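2023-04-30, bench notes, sourdough corner

Okay, picking this up again after a week of not writing anything down, which I know, I know. Oanh asked how the rye starter is doing and I had to admit I'd been running on memory, so from now on everything goes in here, even the boring bits.

Fed the starter at breakfast, same flour as before (the coarse rye from the mill at Windach). It smelled sharper than I like, kind of like nail polish, so I threw out most of it and fed it heavier than usual. By lunch it was domed and smelled like apples again! Ghada says I let it starve between feedings and she's probably right.

Dough for today: 855 g flour, of which 300 g was rye and the rest the white bread flour Shahram left in the blue tub. Salt went in late because I forgot it, and then I had to squish it in by hand with a splash more water. Messy, but the dough came together fine after the second fold. I did five folds in all, which is more than Lợi does, but his kitchen is warmer and his dough doesn't need the help.

Scaled the whole lump before shaping: 1561 g. Split it into two, one for the round basket and one for the long tin. The round one stuck to the cloth again. Rice flour next time, lots of it, and I'm writing that here so I can't pretend I didn't know.

Baked the tin loaf first. Good color on the top, pale down the sides, so it went back in without the tin for a bit (Liên's trick from the Drelport class). The round one spread out more than it rose. Crumb is tight near the bottom and has one big cave under the crust, so I'm guessing I rushed the shaping. Tastes great though, nice and sour, and the crust is the best I've had out of this oven. 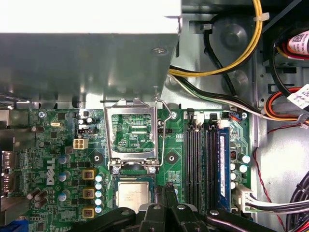

Things to try in May: a cooler overnight rest, a little less water in the rye mix, and a proper side by side of the Windach flour against the Trulthorpe one. Oanh has half a bag of the Trulthorpe and says I can have it if she gets a loaf. Deal!

Starter is back in the fridge, lid loose. Feed it Tuesday.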